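Grudham House Clothing Sort and Room Turnover
Progress report to the Baumgartner Fund
September 6, 2022
Prepared by Zakhar Pavliuk

1. Period covered

This report covers the work paid for under the second installment of the grant, from March to the end of the summer. The first report dealt with the purchase of shelving and the lease on the storage unit at Drondow, and I have not repeated that material.

2. What the grant pays for

Grudham House has 20 furnished bedrooms for people staying short term. When a guest moves on, clothing is often left behind, and more comes in as donations. Before the grant, all of it went into sacks in the laundry passage and stayed there. The grant pays for sorting hours, storage, replacement bedding where needed, and a small amount of mending.

The target in the application was 600 garments sorted and placed by the end of the grant year. We passed that number before the end of the summer. The count includes coats, sweaters, pants and shirts. It does not include socks, underwear or single gloves, which are handled separately and were left out of the application.

3. How sorting is done now

We tried sorting on the floor of the passage and then on folding tables in the dining room. The tables had to be cleared before every meal, and half-finished piles got mixed together. Since March most sorting has been done in the bedrooms, on the made bed, before the room is handed over. A bed gives enough width to open a coat out fully, and the person doing the work can stand on either side of it.

The order of work is the same each time. The bed is made first, with the bedspread pulled flat. Garments are opened out one at a time, with fastenings undone and pockets emptied. Anything found in a pocket goes in an envelope with the room number and date. The garment is checked at the collar, cuffs, underarms and hem, then folded and put in one of three places: keep, mend or discard.

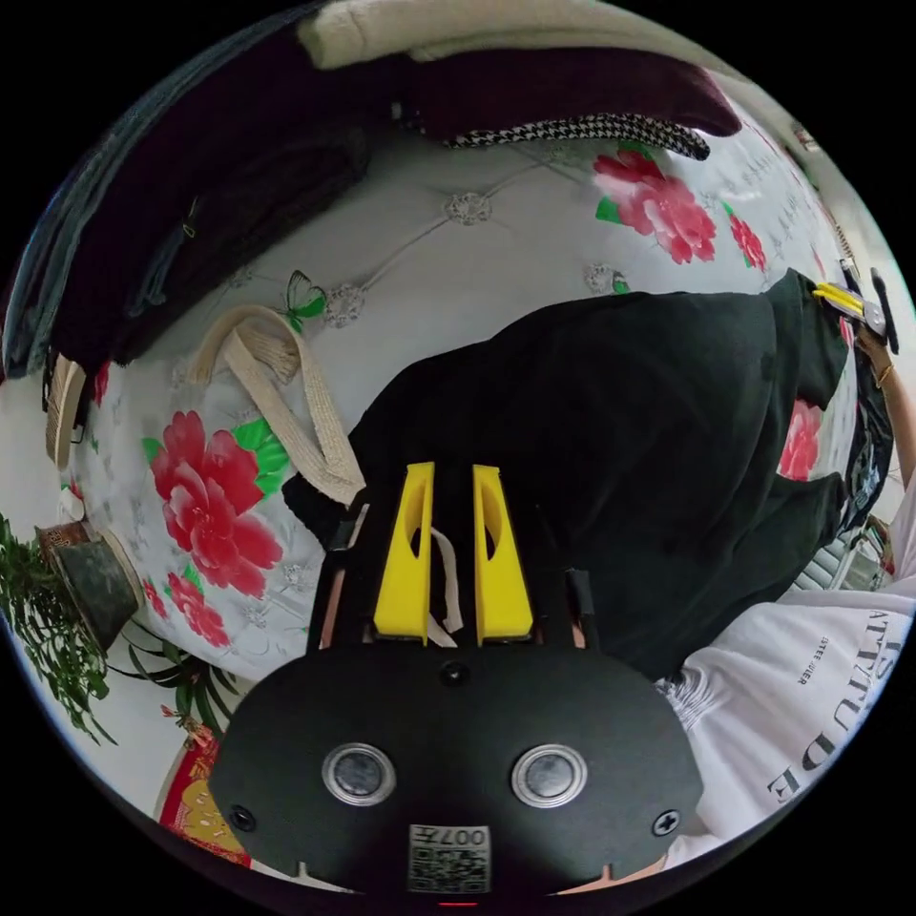
Dark clothing takes longer than anything else. On a plain dark cover it is hard to see where a sleeve ends or whether a seam has opened, and two black items lying together are easily folded as one. The patterned bedspreads have helped with this. The white quilted one with the red peonies is the one most of the sorters ask for, as black fabric shows up clearly against it. I would not have thought to put this in a budget, but if we replace bedding again I will ask for light colors.

Tote bags have been used for carrying in place of sacks. They hold less, so nobody overfills them, and they can be set on the bed while the work is going on. The drawback is that the handles get caught up in the clothing. We have twice sent a bag to storage folded inside a coat. The sorting sheet now has a line at the bottom for the bag itself.

4. Bedding

Two bedspreads were bought in this period and both are in use. The tufted kind wears well but has one fault for our purposes, namely that knitwear can snag on the small metal pieces at the stitching. We have asked sorters to lift sweaters and not drag them across. Bedspreads are washed between guests at the Drundumora laundry, under the same terms as last year. The price per load went up in March and the difference was met from our own funds.

5. Mending

The mending shelf is behind. Items come in faster than they go out, mainly jackets with broken zippers. Buttons and hems are kept up with. Zippers need a machine and someone who can use it, and at present we have one such person, for one afternoon a fortnight.

I propose a change to the rule. Until now, any sound garment with a broken zipper has gone to the mending shelf. From the next period I would like to send only winter coats there and pass lighter jackets to the textile recycler at once. This would bring the shelf down to a size we can manage before cold weather.

6. Heavy and bulky items

Hooded and padded clothing is the largest part of what we hold by volume. Folding it on a table left it too thick to stack. The method we settled on is to lay the garment face down, bring the sleeves in across the back, turn the hood down onto them and roll from the bottom. Rolled pieces go on the shelf end out with a paper tag. I circulated a draft of this section to the people who do the sorting and asked for corrections.
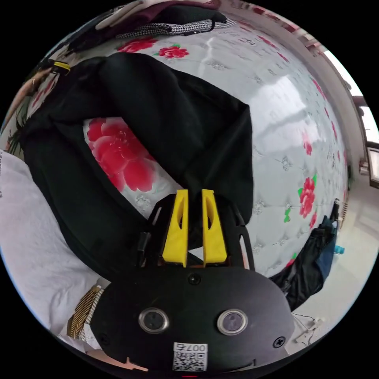

Marit wrote back that rolling is fine for sweatshirts but wrong for anything with a stiff lining, which comes out of storage creased and gets passed over by guests. She would hang those, even if it means fewer of them on the rail, and she would like the hood checked before it is turned down, as the seam at the neck is where she finds most of the damage. She also asked that the tag be pinned to the inside of the cuff, where it does not fall off when the item is moved.

I have accepted all of this. The storage unit has one rail, which is full, so hanging the lined coats means buying a second. The cost can be met from the amount set aside for bins, which we have not spent. Please confirm that the Fund is content with the move between lines.

7. Difficulties

We lost 3 weeks of sorting in early summer while the upstairs rooms were painted. Work moved back to the dining room for that time and the backlog grew, though it has since been cleared.

The envelopes of pocket contents are also a problem. Most hold receipts and small change, but some hold keys or papers, and we have no agreed length of time for keeping them. I would be glad to know whether other projects supported by the Fund have a rule we could copy.

8. Next period

Buy and fit the second rail at Drondow.
Clear the mending shelf of lighter jackets.
Set out winter coats by size before the first cold week.
Write up the folding and hanging instructions on one sheet and put a copy in each bedroom closet.
Settle the rule on pocket envelopes.

The spending table and receipts are attached separately. The storage invoice for August had not arrived when this was written and will follow by mail.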